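An Afternoon at the Wostley Paper Fair
It was all about the folding for me this year!

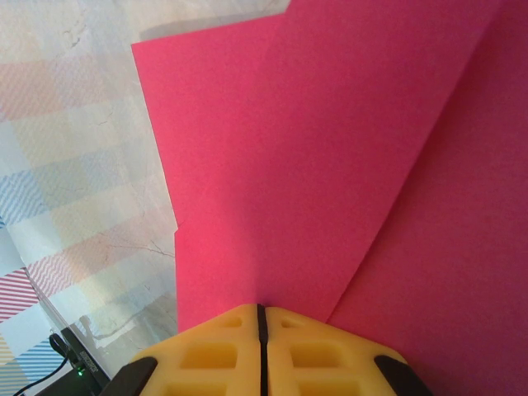

Reading time: 1 min

I got to the Wostley Paper Fair a little after two, meaning to stay an hour, and they were stacking chairs when I left. It fills the old drill hall every April, and this year there were 40 tables of paper makers, binders, box people and folders.

Pink was everywhere on the Fastell table, and I loved it. Big plain sheets, bright and matte, with a very fine grain to them. Put one long diagonal crease in a sheet like that and you get two pinks for the price of one – a soft rose where it lies flat and a deep magenta where it tips away from the light. I must have tried it six times.

Uysal had the envelope corner, next to the tea urn (good scones, go early). I learned to crease with the side of my thumb and stop pressing so hard. My first envelope was crooked, my third was fine, and I brought both home.

Upstairs, the Plukley display had sample books you could leaf through, nearly 2550 swatches in all. I only made it as far as the greens.

Entry was free and the parking was easy. Bring a flat folder or a tube for your sheets – mine rode home on the back seat under a coat.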